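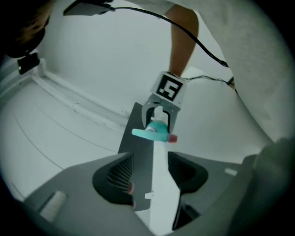 ## Can a machine already do small repair and sorting work at home or in a workshop?

**Hae-won Um**

Hello everybody. I help in a small repair workshop named Kulter. We receive broken household things, mostly plastic things, we take them apart, we put the good parts in trays and we clean them. It is slow work for the hands. My manager saw some video of a robot which folds towels and now he asks me every week if we can buy one for our bench.

The pieces are like the teal-blue one in the picture at the top: a round dome in the middle, a long flat arm on one side, a small reddish tip on the other. Such a shape is easy for my fingers but I think it is not easy for metal jaws. We have 614 different parts in our list and many of them are curved in this way.

I want to know three things. Is there a machine today which can pick up mixed plastic parts and put them in the correct tray? Can it also hold one part while a second hand works on it? And is it the same answer for the chores at home, for example emptying the dishwasher? My mother would like to know this last one.

I am sorry for my English, and thank you for reading.

---

**Colm Mac Giolla**

Sorting into trays, yes, if you accept some limits. I worked four years with a packing line at Shiferaw and we had one arm with a camera over a flat belt. It knew 26 parts. When parts lay apart from each other it was very good. When they were in a heap it took two together, or it took one by the wrong end and dropped it outside the tray. We had a person beside it for the whole shift.

With 614 parts I would not begin with all of them. Look in your book for which ones come most often and try only those. Probably the rest come so seldom that a machine will never pay for itself.

About your dome shape: two flat jaws touch a dome only on a small area, so it likes to turn when you squeeze. We glued soft rubber on the jaws and this helped a lot. Holding it by the flat arm is also possible, but then the piece hangs to one side and you must move slowly. A suction cup is cheaper, only it needs a smooth place and clean plastic. Do your parts arrive dirty? Ours were new, so I can't say much about grease.

The second thing, one hand holds and the other works, I have seen only in demonstrations. The part was always in the same place at the start.

---

**Dalal Twal**

no. buy a dishwasher and a good chair

---

**Soo-ah Oh**

I can say something about the home part. My cousin studies this subject and I asked her about it last January, because I also wanted a machine for my kitchen – I have three children.

She told me that the robots which learn from people are becoming better, but each chore must be shown to them many times, and a new kitchen is again a problem. A cup with another handle can be enough to confuse it. So for the dishwasher of your mother the answer is not yet. The floor vacuum is the one I would recommend. Ours is from Wastis and it cleans well, except that it eats socks.

For your workshop, I agree with Colm about the small number of parts. I would add one question to ask any seller: please let me bring my own box of parts and watch for one hour. One seller refused this to my husband, and he did not buy.

---

**Hae-won Um**

Thank you Colm and Soo-ah. Yes, our parts arrive dirty, often with kitchen grease, so suction is perhaps difficult. I counted in the book yesterday evening and 66 parts make the most of our work. I will show this number to my manager and ask him for a test with our own box. Dalal, we have already the chair.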